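Home Repair I, Unit 3: Nails, Screws and Why Joints Come Loose
Custunska Evening School, November term

Reading before class: Bălan, chapter 11, up to the section on bolts. Skip the tables at the end of the chapter. Copies are on the shelf in the Hestik Building and can be taken home overnight.

What this unit covers

Last time we looked at wood as a material: grain, moisture, and the difference between softwood and hardwood. This unit is on how pieces of wood are held to each other and how other things are held to wood. Glue gets its own unit later. Wall anchors for drywall and masonry are in unit 4 and are only mentioned at the end.

1. Two kinds of load

A fastener can be loaded in two main ways, and most of what follows depends on telling them apart.

Withdrawal is a pull along the length of the fastener. A coat hook pulled straight out from the wall loads its screws in withdrawal. So does a ceiling hook with a plant hanging on it.

Shear is a load across the fastener. A board nailed flat against the side of a post, with weight on the board, loads the nails in shear. The two pieces of wood are trying to slide past each other, and the nail is in the way.

Real joints usually have a mix. A shelf bracket is the standard case: weight on the shelf pushes down (shear on all the screws) and also tips the bracket forward, which pulls on the top screw. This is why brackets fail at the top first. If you are called to look at a sagging shelf, check the top screw before anything else.

2. How a nail holds

A nail holds by friction. When it is driven, the point pushes the wood fibers apart and bends them down along the shank. The bent fibers press back against the steel. Pull on the nail and the fibers grip it.

Several things follow from this.

A nail driven across the grain holds much better than one driven into end grain. In end grain the fibers run along the nail and have little to press with. Avoid relying on nails in end grain for any pull.

Denser wood grips harder, up to the point where it splits.

Wet wood grips well at first. As it dries, it shrinks away from the nail and much of the grip is lost. Fences built from fresh lumber often show raised nail heads after the first dry summer.

Ring-shank nails have ridges that lock behind the fibers. They are hard to pull and are used for flooring, underlayment and siding. Spiral-shank nails turn a little as they go in and are used for decks and pallets.

In shear, a nail does well. Common nails are fairly soft steel and bend before they break, so a nailed frame gives some warning and can move a little without failing. This is one reason house framing is nailed.

3. How a screw holds

The thread of a screw cuts into the wood and sits behind it. To pull the screw straight out you have to tear the wood between the threads. In withdrawal a screw beats a plain nail of the same size by a wide margin.

The weak side of screws is that many of them are hard and brittle. Black drywall screws are the usual offender. They are made to hold drywall to studs and should not be used for shelves, cabinets, railings or anything a person might lean on. The heads snap off under a sideways load. Use wood screws, cabinet screws or structural screws for those jobs.

A screw also pulls two pieces together, which a nail does poorly. For this to work the thread must bite only in the far piece. If it bites in both, any gap between them is locked in place. Either use a screw with a smooth section under the head, or drill a clearance hole through the near piece.

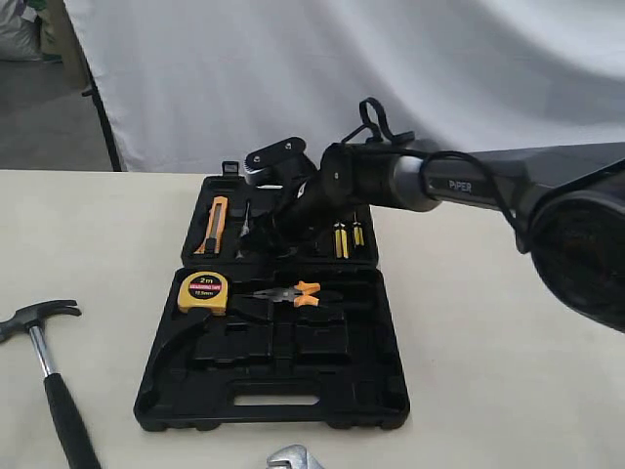

Shona Baxter asked whether a longer screw is always the stronger choice, as the boxes at the store seem to suggest. It depends on what fails first. Length helps as long as the extra thread is in solid wood. Once the screw is held well enough that the head would pull through the near board, more length adds nothing, and a wider head or a washer is the better fix. Length also brings risk in walls, where there may be wiring or pipe behind the stud face.

The usual guide is that two thirds of the screw should be in the far piece. For a thin near piece such as a hinge leaf or a bracket, almost all of the screw is in the far piece anyway, and the limit is the thickness of the door or the stud.

4. Pilot holes

A pilot hole is a hole drilled before the screw goes in. It removes the wood that the solid core of the screw would otherwise have to push aside. The threads still cut into the sides.

Pilot holes are needed:
in hardwood, always
near the end or edge of any board
for brass screws, which twist off easily
where the location has to be exact, as with hinges

For softwood away from the edges you can often do without.

To pick the bit, hold it in front of the screw at eye level. The bit should hide the core and leave the threads showing on both sides. In hardwood go up one size. Drill as deep as the screw will reach. A short piece of tape around the bit makes a good depth mark.

If you must use a brass screw in oak, drive a steel screw of the same size first, take it out, and then put in the brass one. A little candle wax on the thread helps. Do not use soap, which draws moisture and rusts steel.

5. Splitting

Wood splits along the grain when a fastener forces the fibers apart faster than they can bend. Splitting is most likely near the end of a board, in dry wood, in hardwood, and where several fasteners are set in one line along the grain.

To reduce it, move in from the end, stagger the fasteners so no two share a grain line, and drill pilots. With nails, you can blunt the point with a tap of the hammer. A blunt point crushes the fibers ahead of it where a sharp one wedges them apart. You lose a little holding power and keep the board.

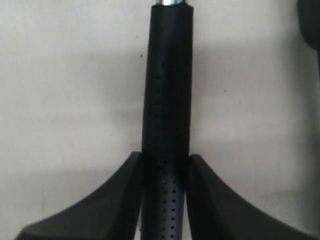
Can a board that has already split be saved?

It depends on how far the split runs. A short split that closes under hand pressure can be filled with wood glue, clamped overnight, and fastened again in a new spot with a pilot hole. A split that runs through to the next fastener means a new board, at least for anything carrying weight.

6. Stripped holes

This is the most common repair in rental housing. Door hinges, cabinet hinges and towel bars all work loose in the same way. The screw moves a little, the wood around the thread wears, the screw moves more.

When the class went through the units at the Altum apartments last term, we found some 13 loose hinges, and nearly every one had been "fixed" by tightening the same screw in the same hole. Tightening a stripped screw does not repair the hole.

Repairs, from quick to lasting:

Longer screw. Works if there is sound wood farther in. On the top hinge of an entry door, a long screw through the jamb into the stud is the best single repair there is. It often cures a door that drags at the latch side as well.

Fatter screw. Works if the head still seats properly in the hinge. If the head stands proud, the hinge will not close.

Wood slivers and glue. Dip toothpicks or split matchsticks in wood glue, pack the hole, break them off level, let it set, and drive the screw again. Good enough for cabinet doors.

Dowel plug. Drill the hole out clean, glue in a hardwood dowel, trim it flush, and drill a new pilot. This is the strongest of the four repairs for a heavy door. Keep in mind that the screw is now going into the end grain of the dowel, so use a snug pilot.

Particle board is a separate problem. Once it crumbles, slivers do little. Fill with epoxy or move the hardware to fresh material.

7. Taking nails out

Put a thin block under the head of the hammer before you pull. It protects the surface and raises the pivot, which keeps the pull straighter. When the nail is halfway out, change to a thicker block. Slide the claw to a new grip on the shank if the handle comes past upright, because past that point you are bending the nail and enlarging the hole.

Finish nails in trim are better pulled through from the back with pincers or end nippers. The small head goes through the wood and the painted face is left alone, apart from the hole that was already there. 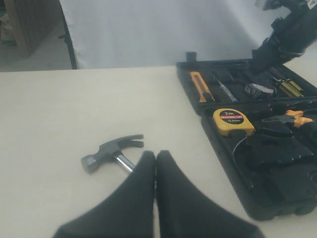 Old nails that will not start can sometimes be freed by driving them in very slightly first. This breaks the rust bond between steel and wood. If the head comes off, leave the shank where it is, set it below the surface, and place the new fastener an inch or so to the side.

8. Outdoors

Plain steel rusts and leaves black stains, and in cedar and oak it does so quickly. Use hot-dipped galvanized or stainless. Pressure-treated lumber is hard on thin plating, so read the box and look for a rating for treated wood. Do not mix stainless screws with galvanized brackets. In wet conditions the zinc on the bracket is used up faster.

For next class

Bring a scrap of softwood and a scrap of hardwood, each long enough to clamp. We will drive the same screw into both, with and without a pilot, and compare.

Write up one failed joint from your own home, half a page: what the load was, which fastener failed or let go, and what you would put in its place. A sketch with the load marked as an arrow is fine.

Read the first part of the Bălan section on anchors. Toggle bolts can wait.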